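Hand Grippers, Build Two - Gallery

Posted Saturday, March 28, 2026

A pair of hand-held grippers, put together at one end of the Mukia shared workshop. The first pair was finished in December and was too heavy to hold for a full evening. The second is lighter and has softer fingers. I use the pair to record two-handed household tasks, which later go to the small arm on my bench at home. Most of the parts were printed on the workshop's older Vokell machine. Click any picture for the larger size.

We use cookies to remember your gallery settings and count visits. Accept - Decline - Manage preferences

1. Both hands, bathroom task

The task is toothpaste onto toothbrush, one item in each gripper. I picked it because the two objects are so different to hold. A tube gives when you squeeze it and changes shape over its life. A brush handle is thin and hard, and it will turn between the fingers if the tips don't meet evenly.

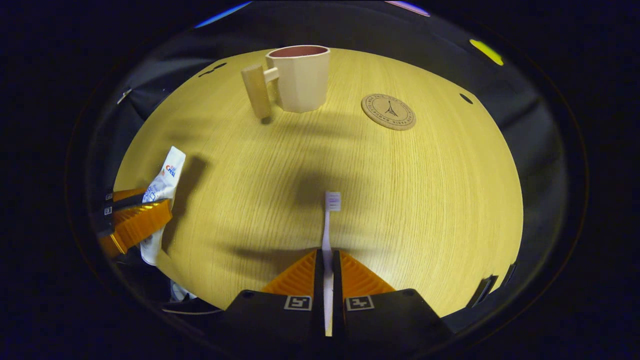 Crest in the left gripper, toothbrush in the one at the bottom, on the round table with the black cloth. The mug and the Paris coaster are there too. Orange ribbed fingers on both, and two square markers on each black body for tracking.

2. Notes on the fingers

The fingers are the third shape I tried. The first was a flat pad and let go of anything round. The second had ribs spaced too far apart, and a pen would settle between them at an angle. The current file is called Cadon 3 in the project folder. Print it slowly and on its side. A full set for two grippers takes most of a day, and I had a few fail at the base before I slowed the first layers down.

3. Notes on the markers

Print the markers on matte paper - glossy paper washes out under a lamp. Glue them flat and let them dry under a book. If a corner lifts, replace the whole marker.

4. Where the recording stands

The goal is 2000 clips across all tasks. So far there are 1048 on the drive, and 273 of those are the toothbrush task. Clips with a dropped object are kept in their own folder. Sorting is done with a script I wrote on top of the Urquijo logger, and it still needs a person to look at the odd ones.

Next up is a new trigger spring, then folding a washcloth. The finger files will go up once I have cleaned out the old versions.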